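Leaving the energy label on the washing machine — yes or no?
Home > Laundry and Utility > General chat

Ranura
30 April 2018
Moved the new front loader into the utility room and my other half has opinions about stickers. The energy label is still on the front and I would like it to stay until the guarantee runs out. He says it makes the place look like a showroom. Also after views on the basket, which cost more than I'm prepared to type.

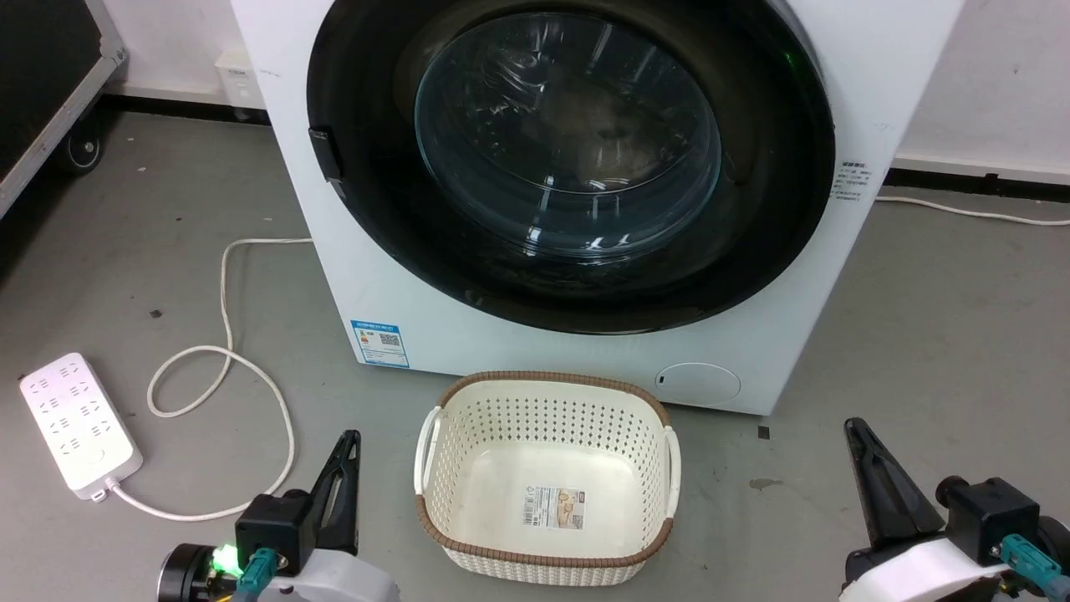

Washer, basket, and the floor we keep meaning to paint

Before anyone asks, it is a 2 metre lead and the socket is low on the wall to the left.

Fladura
Never mind the label, what is that power strip doing on the floor? Tell me the washer isn't plugged into it. Mine has a whole page in the manual saying straight into the wall, and it's the only page I've read.

Ranura
The washer goes in the wall. The strip is for the iron and it lives there out of laziness.

Fladura
Then hang it up. Floors in laundry rooms get wet, it's more or less their job.

Nomasden
Peel it. Hairdryer on low, start at a corner, bit of cooking oil for the gum. Mine stayed on so long it left a clean rectangle, and now I have a ghost label.

Jurčo
Disagree with Nomasden. I left mine on and got 50 quid more than I'd asked when I sold it. Buyers like a label.

Nomasden
Buyers like a machine that spins, Jurčo. You sold it to your brother-in-law.

Jurčo
He's still a buyer.

Fladura
Basket is nice, I like the brown rim. You've left the sticker in the bottom of that as well, so I see where he's coming from. Get it out before a damp towel goes in or you'll be picking barcode off your pillowcases.

Ranura
Hadn't even noticed that one. He had.

Nomasden
Is it big enough? I had one with little holes all over and they're good for airing, but a king size duvet cover beat it every time.

Ranura
Takes a full load if I lean on it. Basket sticker is coming out tonight, washer label stays, and he can choose the floor paint.

Jurčo
Grey.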